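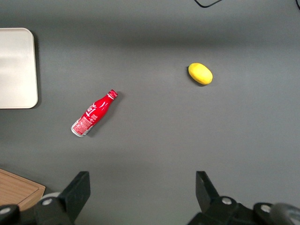 The view from the wrist, fingers open, red bottle yet to be dealt with.

I have spent most of October teaching an arm to pick things up, and I would like to report that my own technique has suffered. Last night I reached for a glass of water and caught myself coming in from directly overhead, slowly, with my thumb and one finger held stiffly apart. My wife asked if I'd hurt myself.

The job is simple to describe. I hold a pair of handles, the arm does what my hands do, and everything gets recorded: the joint angles, the video, how wide the fingers are. Do it enough times and the model is supposed to get the idea. "Enough" was 33 when I started. Then Prys Craddock looked at how the first policy behaved (it hovered, thought about things, and closed firmly on air) and enough became 181.

So, 181 it is. The current task is called "bottle to tray" in the log, and it's exactly as thrilling as it sounds. The Coke bottle is aluminum, with that nice old curvy shape, and it's glossy, so the light lands on it differently every time I turn it. Grab it around the shoulder and it wants to swivel. Grab it near the base and the neck dips like it's bowing to someone. I've settled on the middle, slightly toward the cap, and I try to do that every time, except when I'm supposed to vary it, and then I try to vary it in a natural way. Have you ever tried to be natural 181 times?

The yellow thing is the distractor. It doesn't get picked up. Its whole career is lying on the table being the wrong answer, and I move it between takes so the model doesn't decide that "bottle" means "whatever is nearest the left side." We've been burned there. The model we called Billeo learned its task beautifully, and what it had learned was a spot on the table. Move the target a hand's width and it went to the old spot anyway, with total confidence. I've worked with people like that.

Skarska, the one before, had the opposite trouble and would go for anything at all. It once spent 6 minutes trying to lift a shadow.

My rules for this round, for whoever takes over the handles:

Turn the bottle every time. Cap toward you, cap away, diagonal both ways.

Don't tidy the table. Cables and boards can stay where they are, as the real world will have them too.

If you fumble, keep going and recover. Prys wants the fumbles. I have never been so valued.

If you sneeze, throw the take out. There are 2 sneezes in the Cenari set and we think it learned them.

I'm at the stage where I dream in wrist view, with two black fingers sticking up at the bottom of everything. My back hurts, my coffee is always cold, and there's a batch to finish before Prys starts the training run at 6. I'll post the results if the thing picks up the bottle. If it picks up the yellow one, I'll be writing about gardening for a while.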